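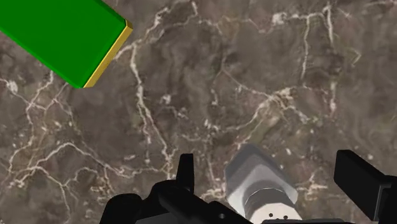

REVIEWS > HANDS-ON > OPEN DAYS

Conix open day: an afternoon with the Mesonis kitchen simulator

Wednesday, August 7, 2024

Rating: four and a half out of five

I went to the Conix open day expecting to stand at the back and watch slides, and instead I got a chair, a big monitor and as much time with Mesonis as I could talk my way into (more than 30 minutes, sorry to whoever was behind me!). Mesonis is their simulator for practicing robot arm work in household spaces. Everything happens on the screen, and I had such a good time with it.

The part I keep telling people about is the gripper view. You look straight down past the two black fingers at the marble, and the first thing you learn is how little you can see. A block of green with a yellow end in the far corner was all I had to steer by for a while, and I overshot it again and again. Vilja Kettunen, who was running the demo, let me flail a bit and then told me to move in smaller steps and stop between them. Much better. Switching to the wide view helped even more, and I wish the switch had its own key instead of sitting in a menu.
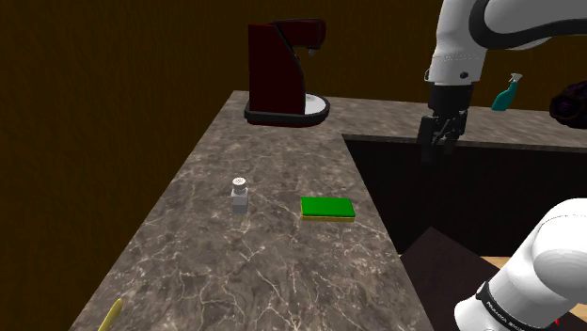 What I care about in any simulator is whether it gives a beginner something worth doing, and this one does. I teach an evening robotics class for adults, most of whom have never touched an arm, and they lose interest fast when the whole job is cubes on a gray floor. A counter with a salt shaker and a sponge sitting near the sink is something they already understand, so you can say "get the sponge without bumping the shaker" and they're off. The dark red coffee machine back by the corner makes a good landmark too, and I used it to get my bearings every time I changed views.

Paavo Peltonen gave a short talk on the task editor, which lets you shuffle where things sit and save up to 100 layouts. I made one in a few clicks and it loaded without a hiccup. He also showed a batch of 1,000 runs going by in a speeded-up list, fun to watch, though way beyond anything my class would need.

Gripes? The sink is very dark inside, and I'd like a brightness slider. The printed guide was 20 pages and still skipped the reset button, so I had to ask. And the room (upstairs at the Lappalainen building) got stuffy by three.

I've tried Skorix at home and it's fine, but I never once lost track of time with it. The next Conix open day is in January and I've already put my name down for two seats, one for me and one for whichever student begs the hardest.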